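Teaching by Doing It Again
1 Sep 2018
By Gleice Figueiredo
Print this article | E-mail this article
Filed under: Machines & Work

The first thing Bláthnaid Nic Giolla does with a new hire at Vestari is ask them to pick up the same object 20 times in a row. They do it by moving a robot arm, and every attempt is recorded. Most people get bored by the eighth or ninth. She tells them to keep going.

Vestari is a small company that gathers examples for robot learning. Its main customer, Fumari, is building software that is meant to let an arm pick things up off a flat surface and put them where they belong. The software has no list of rules for this. It learns from recordings of people steering the arm through the job, and it needs a lot of them. When I visited, the count on the office whiteboard stood at 2661.

A recording takes less than a minute. The operator brings the arm over the object, lowers it, closes the gripper, lifts, moves, and lets go. Then somebody puts the object down in a different spot, turned a different way, and the operator starts over. The failures are kept too, but they go in a separate folder with a short note on what went wrong.

"If you always put it in the same square, you have taught it one square," Nic Giolla said.

The work began in January with a single arm and a set of household objects. The early recordings were not much use. Operators had been starting from the same pose every time, and the software learned to do well from there and badly from anywhere else. More than 700 of those recordings were thrown out. Now the starting pose is changed before each attempt, and the operators trade places often, so that no one person's habits fill the collection.
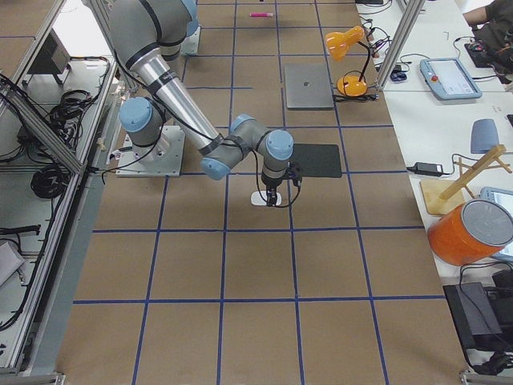
Page last modified: 1 Sep 2018

The blue tape grid on the brown paper is for the people. An operator can call out a square and the person placing objects knows where to go. Small, flat things are the hardest to record, Nic Giolla said, as the fingers have to come down nearly to the paper before they close, and a hurried operator will stop too high.

Fumari has asked for 14 kinds of object by the end of the contract. After that, Vestari plans to move on to drawers and lids, which take longer to record and go wrong in more ways. Nic Giolla has already started writing the instructions for the operators. The draft has a page and a half on lids.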